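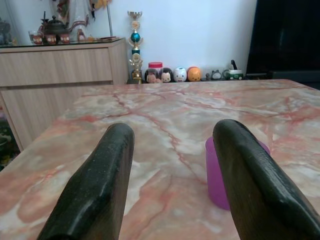
Figure 2. Plateau de table en marbre, avec un gobelet en plastique violet translucide.

3.2. Entretien des surfaces calcaires dans les logements meublés

Le marbre est composé pour l'essentiel de carbonate de calcium, ce qui le rend sensible aux acides faibles présents dans les boissons et les produits ménagers courants. Le jus de citron, le vinaigre et le vin blanc laissent sur un plateau poli une trace mate que le nettoyage ne retire pas, la matière elle-même ayant été attaquée. Les occupants confondent souvent cette trace avec une tache, et tentent de la faire partir avec un détartrant – le dommage s'étend alors.

L'enquête menée dans la résidence Nallora a porté sur 236 logements, dont 40 équipés d'au moins un plateau en marbre. Les relevés ont été effectués en mars par Doina Golob et Gorazd Nedeljković, à l'aide d'une grille commune qui distingue les attaques acides, les taches grasses et les rayures. Les éclats de chant ont été notés à part. Sur les 40 logements retenus, 17 présentaient une attaque acide visible en lumière rasante. Les plateaux adoucis n'ont pas été séparés des plateaux polis, le gestionnaire n'ayant pas conservé les bons de livraison.

Les entretiens avec les occupants montrent que la consigne d'entretien remise à l'entrée est peu lue. Plusieurs locataires disent avoir appliqué le même produit sur la table, l'évier et la paroi de douche. L'usage de sous-verres est rare au quotidien et plus fréquent lors des repas avec invités. Un hydrofuge ralentit la pénétration des liquides colorés, mais ne protège pas de l'acide, point sur lequel la notice du bailleur reste ambiguë.

La comparaison avec les surfaces en granit de la résidence Berisha est traitée en 3.3.

Articles récents
Alarcón I., Joints de carrelage et humidité résiduelle
Pisharody S., Le choix des détergents en habitat collectif
Vukadinović K., Vieillissement des pierres polies : le cas Vumunis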